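Skodus hall to close for floor repairs in June

The community hall on Skodus Road will shut for 11 days in June while its main floor is sanded and sealed.
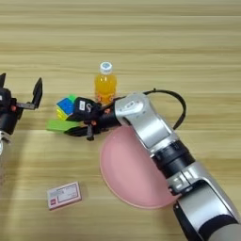

The work was agreed on Wednesday after hall users complained of splinters near the stage end. Repairs will cost £757, with £604 coming from the spring sale and the rest from hire fees.

Three groups will have to move. The Climby toddler sessions go to the library, the evening language class will meet at the Ukex building, and the chess club has yet to find a room.

Nisreen Dabbas, who handles the bookings, said anyone with a paid slot could have a refund or a later date. "Most people have asked for the later date," she said.

Dong-hyun Joo of the chess club said members would play at home if they had to – "but the sets are heavy to carry about".

The kitchen and side entrance will stay open until 6pm.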